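Boards > Mununton Community Library > Branch Operations > Collections and Circulation

Topic: Loan limits for children's picture books

rbajpai_branch
Colleagues and patrons are invited to comment on the proposed change to the picture book loan limit. At present, a family card allows 18 picture books for a period of three weeks. The proposal would raise the limit to 60 during the summer reading period and leave the loan period as it stands. The proposal was prepared by the Ponitz Street branch, where demand from families with more than one child is highest. Comments received before noon on Tuesday will be included in the papers for the next operations meeting.

Renu Bajpai
Branch Services

vadus_reader
As a parent of three, I support the proposal. The present limit sounds generous until it is divided among children who each expect a bedtime book of their own. We return to the branch every week, and that is difficult during the months when the bus runs on its reduced schedule.

u.katiyar
I must register an objection. The picture book collection at the Vadus branch is small. If seven families borrow to the new limit in the same week, the lower shelves will be bare for everyone who arrives after them. A higher limit favors those who can come early in the day. I would ask that the matter be considered branch by branch.

Umesh Katiyar

rbajpai_branch
Mr. Katiyar's concern is noted. The draft permits a branch to apply a lower limit for any single category, including holiday books and new titles. It does not permit a branch to set its own general limit, as patrons use their cards at every location.

stacks_and_spines
May I raise the question of format? Hardcover picture books and the thinner paper ones are counted the same way, although they take up very different amounts of shelf space and do not wear at the same rate. Titles in languages other than English should also be discussed. They are fewer in number and harder to replace, and a family that reads in Chinese at home has a much smaller selection to begin with. 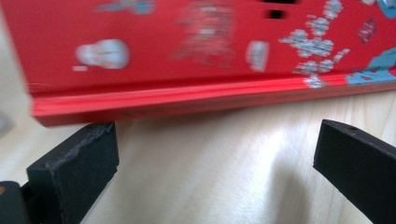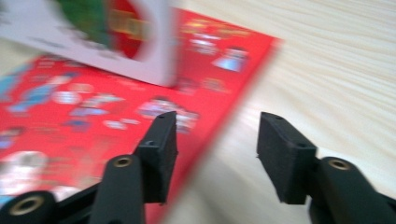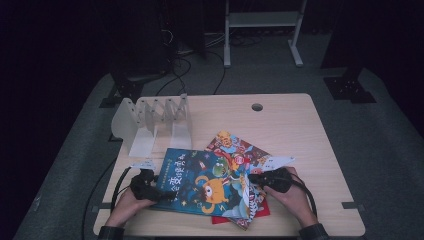

Picture books. The title in Chinese is the dark blue one on top in the third photo.

u.katiyar
I thank the previous poster for raising the matter of languages. It strengthens my argument. A single large loan could remove most of a language collection from a branch for the full loan period. I would accept the higher limit if world language titles were held at seven per card.

vadus_reader
I respectfully disagree with a limit of seven. The families who most need those books would be the ones most restricted by it. It would be better to buy more copies.

stacks_and_spines
Additional copies were requested from Ruiz-Ortega in November, and the order has not been filled. I would not rely on purchasing to settle the question before summer. A reserve shelf, from which books may be read in the building and not borrowed, might satisfy both sides.

u.katiyar
A reserve shelf does not help a child at bedtime. I maintain my objection to the general limit, but I would not oppose a trial at Ponitz Street alone.

rbajpai_branch
The suggestion of a trial at one branch will be added to the papers, together with both positions on world language titles. The question of hardcover and paper formats will be referred to the cataloging staff, as the circulation system does not presently distinguish between them. This topic will remain open until the deadline given in the first post.

Contact the Moderators | Terms of Use | Copyright Mununton Community Library | Back to top

This site uses cookies to keep you signed in and to remember your board preferences. Accept | Manage settings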